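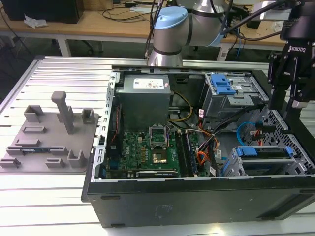 One reader wrote in after the last issue to ask why the shop won't take a desktop at the counter, wipe the drive, and hand it on the same day. The machine boots, the letter went on, so what is there to open?

Quite a lot, most weeks. A tower that boots can still have a fan full of carpet fluff, a drive cable hanging on by one corner, or heat paste under the cooler that has gone to chalk. We had 14 towers in the last batch from the Pramer office move, and every one of them started up fine on the bench. After they had been opened, 6 needed something done before we would put the Tedotstead sticker on them. So the side panel comes off every desktop that passes through, whether it seems to need it or not.

This month's item is about what happens at that stage. Several people who bring in machines have asked, and a few of you have one at home that you would like to clean out yourselves.

Before the panel comes off

Shut the computer down properly, turn off the switch at the back if it has one, and pull the power cord. Then press the front power button once and hold it for a few seconds. Unplug everything else, including the little wireless dongles that get left in the rear ports and then snapped.

Lay the case down on its side so the motherboard is flat and facing up. Parts sit still that way and a dropped screw lands where you can find it. Working on an upright tower is how screws end up under the board.

Most office towers have a latch or a pair of thumbscrews holding the side panel. Slide the panel toward the back before lifting. If it does not move, look for a lock slot or a hidden screw and don't pry.

Dust

Take the case outside or at least next to the open door. Short bursts of air, can upright, and hold each fan still with a finger while you blow on it. Start at the power supply and work toward the front vents. Do not use the household vacuum with the brush head on the board. A soft paintbrush is fine for corners and for the holes in the metal, which clog worse than you would expect if the computer has lived on a carpet.

Do not open the power supply. If the fan in it grinds, the whole unit gets replaced. We keep tested ones on the shelf behind the counter, sorted by connector, and the ones marked Strobel are a smaller size that will not fit a standard case.

Cables

The thin flat data cables, often blue, often red or orange, go between the drives and the board. Push each end in until it is seated. Some have a metal clip and some don't, and the ones without clips work loose when a tower is moved in the back of a car. If a machine was fine at the old desk and reports no drive at the new one, check there first.

Power leads come out of the supply in one fat bundle and split up from there. Makers leave more length than they need. Tuck the slack away from the fans and into a gap near the drive bay, or use a hook-and-loop strap. We stopped using plastic zip ties in the shop in July. Too many had to be cut off by the next person, and too many of those cuts nicked a wire.

If you are going to unplug more than one thing, take a photo with your phone before you start. Front panel wires in particular are small, look alike, and are labeled in print that no one over forty can read without help.

Drives

Many office models have colored plastic latches or handles on the drive bays so the drives slide out without tools. Squeeze, pull straight, and keep the plastic tray with the drive if you are keeping the drive. We get a lot of towers with the trays missing, and a replacement often costs more than the drive that went in it.

Anyone donating may take the drive home. Please tell us at the counter if you have done so and put the tray back in the case. Drives left in are erased at the shop before anything else is done, and drives that fail the erase are drilled. 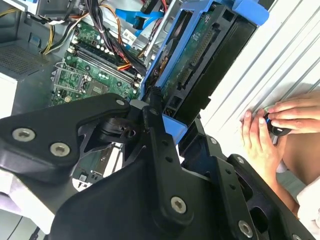

Another reader says that in a tower bought secondhand, two of the memory slots would only work if the modules were swapped around every few weeks, and wonders whether the board is finished.

Maybe, but we would try cleaning first. Open the latches at the ends of the slot, lift the module straight up by its edges, and wipe the gold contacts with a lint-free cloth and a little rubbing alcohol. Let it dry. Blow out the slot. Line up the notch and press down evenly on both ends until the latches close by themselves. A module that is seated at one end only can look perfectly all right from above. If the same slot gives trouble with a module that is known to be good, then it is the slot, and you can leave it unused and carry on with the others if the manual allows it.

Check the order too. Boards often want modules in matched pairs, in particular slots, and the order is usually printed on the board or on a sticker inside the side panel.

The processor

You do not need to touch the processor to clean a computer, and we would ask you not to unless you have a reason. The retention frame over the socket is released by a small lever with some spring in it, so let it up slowly with a finger on top. The pins are the weak point. On some sockets they are in the socket and on others they are under the chip, and a bent one may be the end of the board either way. Hold the chip by its sides. Never drag it across the socket to line it up.

Once the cooler has been lifted, the old paste has to come off both surfaces and new paste has to go on. A dab the size of a pea is plenty. The tubes of Trirkine paste we sell at the counter will do several machines, and they keep if you put the cap back on.

What we can use

Desktop donations are welcome during normal shop hours. We are short of memory modules and of drive trays, and will take either loose, in any condition, in a padded envelope or a sandwich bag. We have more mice and VGA cables than we can give away and would be glad if you held on to yours for now.

The next open bench session has room for six people with a machine each. Bring the tower and its power cord. You can leave the monitor and keyboard at home, as there are spares on the benches. The session takes 2 hours and there is no charge, though replacement parts are paid for at shelf price. Sign up on the sheet by the door or reply to this e-mail.

For those who follow the running total, the 100 mark for refurbished desktops was passed in January 2026, with the last of the Pramer towers. The next batch is already stacked in the hallway, so please use the side entrance when you drop things off.

Print this item
E-mail this item

Recent items
Laptop hinges: which ones we can fix
Strobel power supplies and where they fit
What to do with a swollen battery
Open bench: what to bring and what to leave
Old printers, again
Winter hours at the Tedotstead counter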